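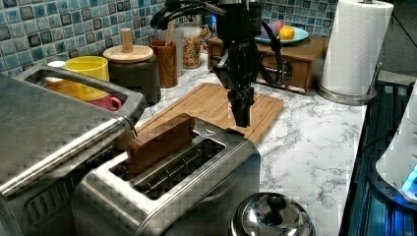 Anneli Kokkonen told me over the phone that a Friday wristband for the Iltden winter festival can't be swapped for a Saturday one, even if you pay the difference. Is that right? I bought two for Friday back when the lineup was still a mystery, and then they went and put Judari on Saturday night. Judari! I've wanted to see them since their first EP and I've never been closer than a parking lot. I paid $40 each and I'd happily pay more. It's at the hall in Ernport this February, first time indoors, and I hear it only holds 1,000 so I'm a little panicky.

Also, can you still walk in and out? At the old summer site we'd go back to the car for sandwiches between bands and it was half the fun.

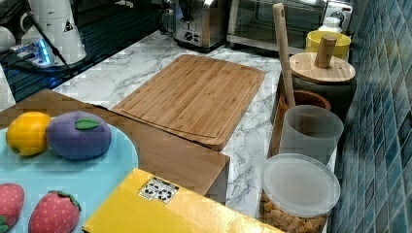 My sister is coming with me and she can't stand for hours, so if anybody knows whether there are seats upstairs, please tell me. I emailed the box office twice and got the same auto reply both times.

Posted by marlowfiddle, 5 December 2018

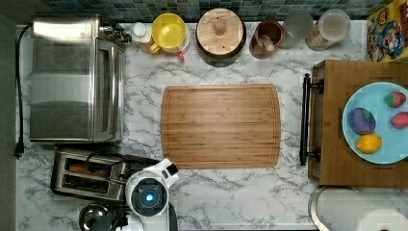 Ernport Community Help, Live Music Team

porchlight_ray
Anneli's right, no swaps through the box office. What you can do is sell the Friday pair on the festival's own resale page and buy Saturday off the same page. I did it last summer and it took me one evening — they move the name over for you and the buyer picks up at the door. Don't wait till the week of the show, though, the page closes a few days before. I would grab the Saturdays first if you can float the money, then worry about unloading the Fridays. Friday has Ouellet headlining and people love her, so you shouldn't be stuck.

Seats: yes, there's a balcony with 220 of them, first come first served. Get there when the doors open. I saw a folk show up there and the sound was better than on the floor, just a touch boomy during the drum parts. There's an elevator behind the coat check but you have to ask somebody to run it.
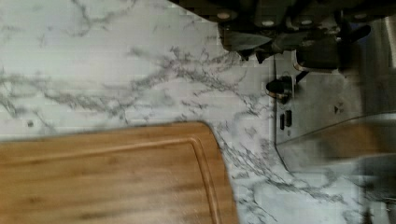 Bamboo cutting board on the marble-patterned counter

dottie w
no re-entry after 9 i think?? it was like that for the blues thing anyway. eat first

benchwarmer
Dottie, the blues weekend was a different promoter. For this one the ticket page says you get one re-entry each day with a hand stamp, so marlowfiddle can have a sandwich run, just not five of them. No food through the door.

On the resale page, check that you're picking Saturday night and not the Saturday afternoon kids' show, they look almost the same in the list. My brother-in-law ended up at a puppet singalong that way. He stayed for the whole thing.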